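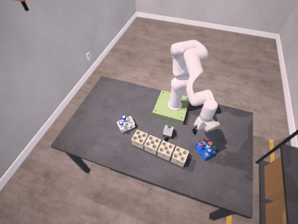 Figure 1. Simulated Skirnier cell, with the arm behind a row of four blocks.

4.2 Placement rules for tube handling

The rules in this section were written for the Skirnier cell and apply first in simulation. We ask that every task file follows them before it is moved to the Pitia laboratory, where the same checks are repeated by a person. The text below is the version of January 16, 2024.

Rule 1. Each position must be named by rack and by hole number, always in this order. A position given only in coordinates is not accepted, even if the coordinates are correct.

Rule 2. The gripper must hold no more than one tube, and it must stop above the target hole before it goes down. The stop is 200 ms in all our task files.

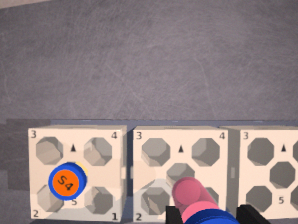
Ellen Shehu

Rule 3. If a tube touches the edge of the hole, the arm goes back to the stop height and reports the contact. It may try one more time – a third attempt needs the approval of the operator. In the first review we read 74 task files, and 19 of them had no limit on the attempts. We consider this the most serious gap in the older practice.
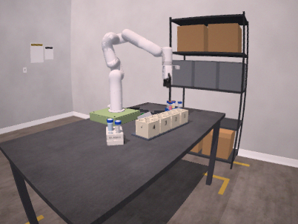
The limit should be written in the task file itself and should not be taken from the default settings, which can change between versions. Rule 4 concerns speed. Near any rack the arm moves at up to 12 percent of its full speed, and this holds also when the gripper is empty. Exceptions are recorded in the log with the name of the task and the reason.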